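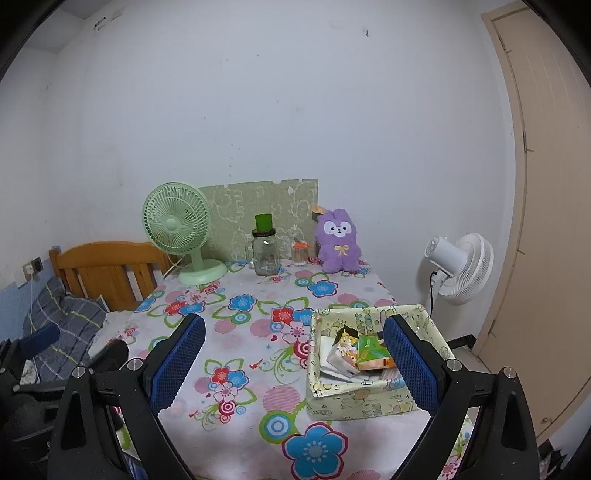 Skamden's repair and swap morning is moving. The monthly session has outgrown the old reading room on Chisholm Street and will run from the Drarau Hall from November, organisers confirmed on 30 October 2023. Same hours, same free tea, more space. Small household things still make up most of what comes through the door — lamps, radios, a desk fan like the pale green one on the flowered cloth, jars with lids nobody can shift. Bigger stuff has been turned away until now. That changes with the move, up to a point. No fridges.

Sorcha Lindsay, who started the mornings with Morven Innes, said the reading room had been "lovely but daft" for the purpose. One door, a narrow stair, a queue down to the bakery by ten. The last session drew 92 people, the most yet, and a few went home without being seen.

"We hated that," she said. "People had carried things on the bus."

The hall has step-free access from the car park side and a proper kitchen. It also has heating that works, which regulars will notice. Three long benches for repairs, two tables for swaps, and a corner for sewing and mending, run by Xiomara Achterberg. Bring your own thread if the colour matters. Zips by arrangement only, they take ages.

Swaps work as before. Bring something clean and in one piece, take something away. No money changes hands. Bags, scarves and purses went quickest over the summer, books slowest, and there is now a limit of four books per person becuase of the leftovers.
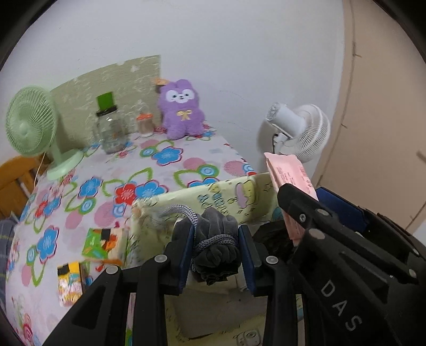

A dark grey drawstring pouch with a braided cord.

Electrical items will be safety tested before they go back to their owners. Lingyun Shao is doing the testing and has asked for plugs and leads to be brought along with the item, not left at home in a drawer. Anything that fails gets a red sticker and the owner decides what to do with it. The hall can't store things between sessions, so please don't leave boxes outside. It happened twice in the summer and the rain got in.

Not everyone is pleased about the move. Traders on Chisholm Street say the mornings brought in custom, and one café owner told us she would miss the queue. Lindsay said she understood, and that a smaller mending evening might stay on in the reading room if there's demand. Nothing fixed yet.

Parking at the hall is limited. The Ratinden bus stops outside, and there are racks for bikes round the back. Doors at half nine, last repairs taken at noon. No booking needed, apart form the zips.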